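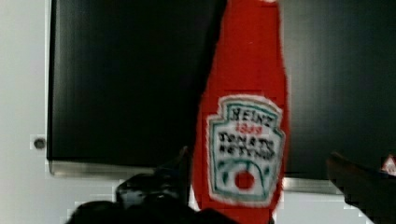

The kitchen at Tudness had one rule for the arm, taped inside the cupboard door: nothing that can spill. I had been setting its table for 23 days by then. My job was to put things out, step back over the line, and write down what it did with them.

I came from the lunch counter at Grusari, where I had worked since high school. They hired me because I knew how a place should look when people sat down to eat. The engineers knew everything else. On my first morning they asked me how long it took to set a place for one person. I said I had never timed it. They timed me, and after that I couldn't do it without thinking about my hands.

The arm was slow. It would go to a thing, stop, and go again. Some mornings it did well and I wrote "ok" all the way down the sheet. Some mornings it missed the same mug until lunch, and I wrote that down too, and moved the mug back to where it had started.

In August the people from Drallberg came to see whether it could work in their canteens. They had 73 of them. They wanted to know if it could lay out a tray, clear it and wipe down after. The engineers said it could do the first part most of the time. One of the visitors asked me if I was worried. I said I had the sheet to fill in.
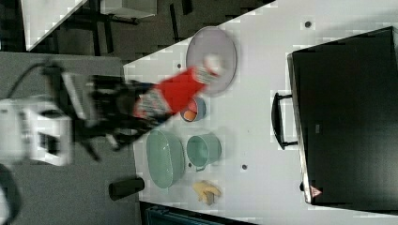
They stood behind the line for two hours with their coats over their arms. It was the ketchup they liked. They asked to have it done over, and then they asked what would happen with a real bottle, a glass one, half full, with a sticky cap. The engineers talked about grip force for a while. I thought of the counter at noon, and how I used to catch a bottle with my elbow while I was giving change.

After they left I put the plate back and the bowl back. I asked if I should stay late. The engineers were looking at a screen and I had to ask again.
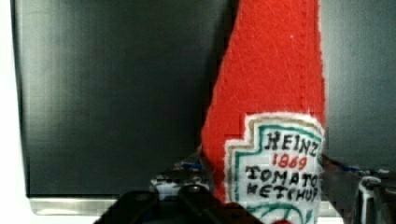
Brandão said it would be two years before it could work a lunch shift, and maybe longer before anyone let it near soup. I asked what I should do until then. Same as today, Brandão said, only start with the mug.

I turned to a clean sheet and wrote the date at the top.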